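Pink Cloth Season at the Flarngate Sewing Room

The pink is back on the big table, and I could not be happier about it! 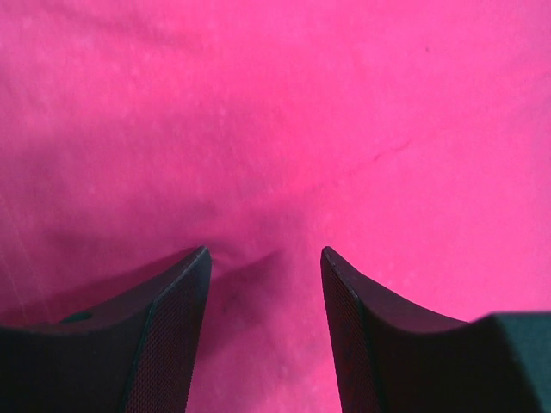
We spent most of May trying out table coverings for the Flarngate room, and I took far too many notes (I always do). The old cover was a tired beige that had been down for 11 years. Everything we cut on it looked beige too. Then a bolt turned up at Odenlow, in the clearance bins behind the zippers, and I carried it to the register before I'd even checked how much was left on it.

A few words on the color first. It's a true magenta-pink, bright and a little bit loud, and when you get close it has paler flecks all through it. I love those flecks. They keep it from looking flat, and they're very forgiving of stray lint. The shade shifts with the light too, so one end of a table can look nearly purple while the other end glows.

On the feel of it: soft, with a brushed look to the surface. Smooth it out with your palms before you start pinning. It takes a minute and it's a pleasure, so go slow.

On what to put on top: dark things look wonderful against it. Black thread, navy wool, charcoal buttons, they all jump right out at you. Red pins are another story, and I've already gone back to the white ones. We had 80 of them in the tin last time I looked, plus a fresh box from Rakora in the drawer.

On the next project: Khamphan quilt blocks, 16 to a panel, starting with the green and cream set. I laid a few out after supper and had to stop myself from sewing them right then. Green on that pink!

Leftover cloth is folded on the bottom shelf. Take a piece home for your own table if you'd like one, just leave enough for the ironing corner.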